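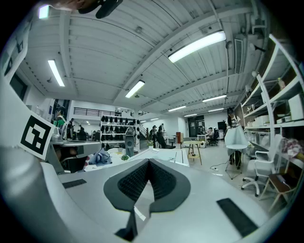

Can you see the whole Busitz house in one afternoon?

Most of it, if you get there by one and skip the film in the carriage barn. The tour only takes in the ground floor and two of the bedrooms, and then they let you loose in the kitchen garden for as long as you like.

I've been meaning to write this up since July, when Hwa-young and I finally drove out there after years of going right past the sign on our way to the lake. You know how it is with old houses close to home! You'll cross an ocean to look at somebody's fancy staircase and never once stop at the one down the road.

The Busitz family built the place on money from a gristmill and then lived in it for 7 generations, and as far as I can tell not one of them ever threw anything out. The collection runs to 3,099 items (it's on a little card by the front door, and I wrote it down on my hand like a teenager). A lot of that is buttons. I love buttons, so no complaints, but if you're hoping for silver and oil portraits you'll find maybe one cabinet of the first and a single gloomy uncle of the second.

Our guide was a retired schoolteacher who clearly had favorites among the family. She couldn't stand the second son, Casby, who sold off the orchard, and she got a bit pink in the face just talking about him. Her big favorite was his sister, who kept a weather diary for most of her grown-up life. They have it out under glass in the back parlor, open to a page about hail. I could have stood there for an hour. Her handwriting is tiny and slants backward, and she complains about the chickens in between the temperatures.

The back parlor also has the original wallpaper, or a strip of it anyway, behind the door. It's a green so loud you'd never pick it for a museum house. The rest of the room was painted cream at some point in the last century and they've decided to leave it, which Hwa-young thought was a shame and I thought was fine. We argued about it all the way to the car, and then again over pie.

Upstairs is warm. Really warm! Dress for it. The front bedroom has a rope bed you can test with your hand, plus a trundle underneath that the kids on our tour all wanted to climb into. The stairs up are steep and the rail is low, so my friend Geum-ok So, who came with us and has a bad knee, stayed down in the kitchen and got a private lesson on the bake oven from the other guide. She says she had the better half of the tour and she may be right. 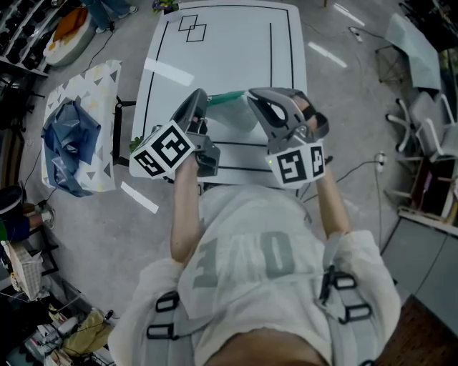
Getting there and what to bring

Take the old mill road and not the highway exit, whatever your phone tells you. The parking lot holds up to 8 cars and fills by early afternoon, but there's overflow on the grass behind the church. Bring cash for the gift table. I came home with a reprint of the hail page and a bag of bean seeds from the garden, and the beans are already up past the kitchen window.

If you go, ask to see the attic door with the children's heights penciled on it. It isn't on the regular tour, but our guide was happy to point it out once Hwa-young asked.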